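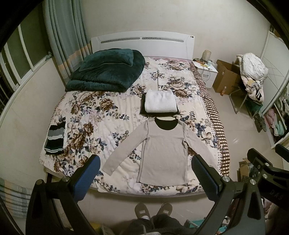

Marites Evangelista wrote back after our January note to say that a blanket is no answer to a cold bedroom, and that she would sooner we spent the money on draught strips and a proper look at the boiler. I have some sympathy with that, and it has shaped what follows.

**Warm Bedrooms, Eslow and Lomcombe: progress to 03/03/2025**

We offered help to 100 homes and 55 took it up. The original bid said we would reach all of them by now. I thought that was hopeful when it was written and I still do. Lomcombe answered well, Eslow less so, and Flistunside has not been started. I would rather leave it until next winter than rush it to make the totals look better.

**What people had**

Most homes chose the bedding pack: a thick blanket and something warm to wear at night. People like the packs and say so. Whether the packs save anyone money is another matter. We asked for heating bills before and after, and 21 homes sent both. In several of those the bill went up, which may only mean a colder month. I would not put a saving in your annual review on the strength of this, and I'd ask that the draft line about "lower bills for all" comes out.

**Draught work**

Tiongson fitted strips to bedroom windows and doors in the Lomcombe homes that asked for them. The work is tidy. Two visits were missed and rebooked, and one landlord wouldn't give consent – we are still waiting for a reason in writing.

**Money**

£1,425 is unspent, nearly all of it from the Eslow share. We would like to move it to draught work, as Marites suggests, and stop buying packs once the present stock has gone. Please let us know if that needs a formal change to the grant.

**Problems**

- The sign-up form is too long. People give up at the page on income.
- The room thermometers disagree with each other by as much as two degrees, so I have left their readings out.
- We have no homes without help to compare against. This was raised at the start and not dealt with.

The next report will cover the Eslow draught visits, if you agree to them, and a shorter form.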